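Learning & Study Skills > Vocabulary and Reading
Topic: Word lists or reading? 35 words a day is not working for me
Started by birell_notes, November 17, 2020

birell_notes
Hello all. English is my third language and I prepare for an entrance exam in July. My plan was simple: 35 new words every day from a printed list, with the translation in my language on the back of the card. After 2,000 cards I made a test of myself and the result was sad. I recognize the words on my own cards, but when I meet the same word in an article I stop and feel that I have never seen it. Should I continue with the list or throw it away and only read?

larnow77
Throw it away. A list teaches you the list. I learned "tenuous" and "arduous" from the same page, and for two years I mixed them because they were neighbors on the paper. Reading gives each word its own place.

Gladys Salazar
I do not agree with larnow77, at least not fully. When you only read, you meet the common words again and again, and the rare ones maybe once in a month. An exam likes the rare ones. My students who dropped their cards completely read faster in spring, yes, but their vocabulary section did not move.
My question for birell_notes – why 35? Did someone recommend this number, or did you divide the list by the days that are left?

birell_notes
I divided by the days. I see now that it was not very scientific.

Gladys Salazar
Everybody does it. The problem is that the division leaves no days for review. Try ten new words, and use the rest of the hour for old ones. Also write a sentence on the back, not only the translation. It should be a sentence you could say to a friend.

falcao_reads
I want to add something about the topic of the words. I gave up general lists and now I take words from one field until I am tired of it, then I change. Last winter it was cooking, after that law, now computers. The words hold each other up. "Slot," "latch," "socket," "rail," "bracket" – I knew "latch" only from garden gates before.

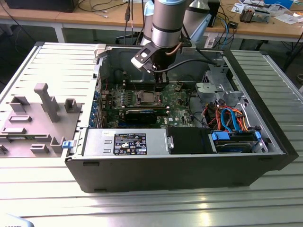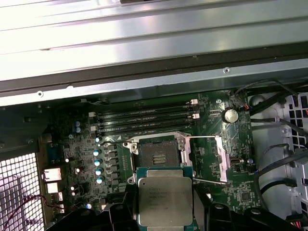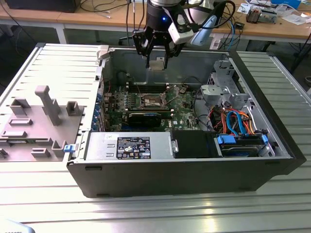
larnow77
RE: one field at a time
This is still a list, only with a theme. And "bracket" will not be in the exam in this meaning. It will be in "tax bracket" or "age bracket."

falcao_reads
Then I learn the second meaning too, and it is easier because I have the first one already. A bracket holds something in its place, an income or a shelf. For me this connection is worth more than ten cards. But you are right that exam words are mostly abstract, and for "reluctant" or "ambiguous" I have no nice field. For these I use sentences from the newspaper.

Lucienne Ferrand
Good discussion. I read it twice with a dictionary, so thank you for the practice.
I would like to defend the paper notebook. I write the new word, the sentence where I found it, and the name of the book. I do not write the translation. When I come back after a week and cannot guess the meaning from the sentence, I put a small cross. Three crosses and the word goes on a card. In this way only the difficult words become cards and the pile stays small.

trundex
How many do you have in the notebook now? I passed 3,000 in an app and I think that half of them I could not use in a letter.

Lucienne Ferrand
I never counted them. I have filled four notebooks and the first one has coffee on it.

larnow77
trundex, this is exactly my point. Recognizing and using are different things, and cards train only the first.

Gladys Salazar
For a multiple choice exam the first is enough! For life I agree with you. birell_notes should decide which one is more urgent. With an exam in July I know what I would choose.

birell_notes
Thank you all. I will do ten new words a day, with sentences, and one article every evening where I underline but do not stop to look up. The crosses of Lucienne I will also try. The old cards I keep in the box for now, because it hurts to throw away so much handwriting.
One more question. When a word has four meanings in the dictionary, do you make one card or four?

trundex
One card, and only the meaning you met. Add the next one when you meet it.

larnow77
Zero cards. But if you must, what trundex says.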